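Planning the Money and the Space for a Laundry Robot 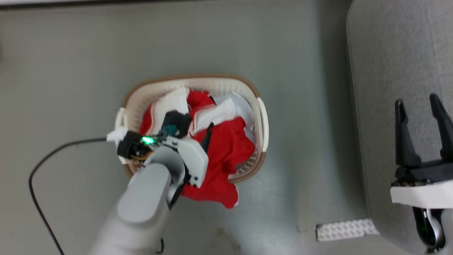 Two grippers at the laundry basket, red and white clothes still inside.

I help in a small guest house with 16 beds, and for one year I have read everything I can find on robots that pick up and sort clothes. Many readers wrote to me with the same question: how much must I save, and what do I buy first? These are my tips. Prices are from the offers I received, so please ask for your own.

Write the whole list before you ask for a price. The first offer I got, from Hikance, was 3957 dollars, and I was very happy for one evening. Then I read it again. It was for one arm, without gripper, without stand and without camera. Ask the seller to put every part on a separate line, also the shipping and the power supply.

One arm or two? One arm can lift a shirt from a basket. For folding, you will want two. If your money is enough for only one now, choose a base which can take the second arm later. Trundex sells such a base, Rinus does not.

Keep money for fingers. Long thin fingers are good for cloth but they are also the part which gets worn or bent. I put 12 percent of my budget aside for fingers, screws and cables.

Measure the floor with the basket on it. I measured only the base, and this was my mistake. The arm needs to reach over the rim to the far side, and the basket needs room too. Mark everything with tape and walk past it with full hands.

Look where the cable will go. A cable lying on the floor in a long curve can catch a foot or a basket handle. Cable clips are cheap, so buy them in the same order.

Buy the basket last. A low, wide one is easier for an arm than a deep one. Handles on the two ends help you also when you carry it yourself.

Count your own minutes. On a Tuesday in July I sorted all the washing by hand and it took 43 minutes. With this number I could compare the offers better than with any brochure. Lukáč also rents by the month, and for us I think renting comes first. I am waiting for their answer about the insurance.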